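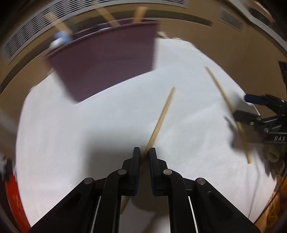
Sunday, place settings again. I came in early to work on the utensil end of the table before Sun-ja got her hands on it (she has opinions about cloths, and they are good opinions, I'll admit it). My main gripe is still light wood on a light background. The two chopsticks lying out on the white tablecloth are a pale tan, and from my chair the thin tips just sort of melt away, while the ones standing up in the maroon cup are so easy to find! So I want a darker cloth for the next round, or darker chopsticks, whichever Kamil can dig out of the Stendcombe boxes. He says there's a bag of 150 in there somewhere. We do not need 150.

The cup I'd like to keep. Dehua wants something squarer with a flat side so it won't roll if it gets knocked, fair enough, but I like a round one and I'm writing the notes today.

Spoons next. Yanling asked me to keep the white ones and the blue-grey ones apart in the drawer
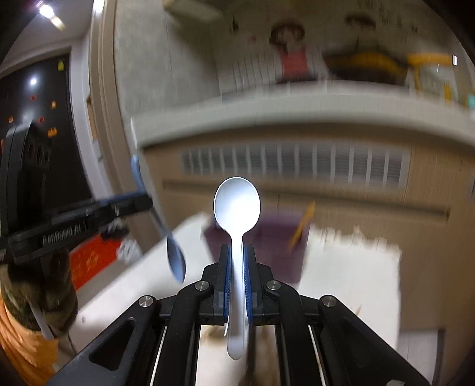 and I've been bad about it, so: white in the left tray, blue-grey in the right, labels to follow when I find the tape. The white plastic picks up glare from the overhead lights. Mohcine thinks a sheet of tracing paper over the lamp would calm it down. Worth a try, it's cheap.

To do: ask Qian about cloths, wash the drawer trays, return the ladle to Kititz (since May, oops).

Recent entries
Drawer trays, second attempt
Bowls that stack and bowls that don't
Mesaseck order: what came, what didn't

Search this notebook Go

Contact | © Stendcombe workshop | Back to top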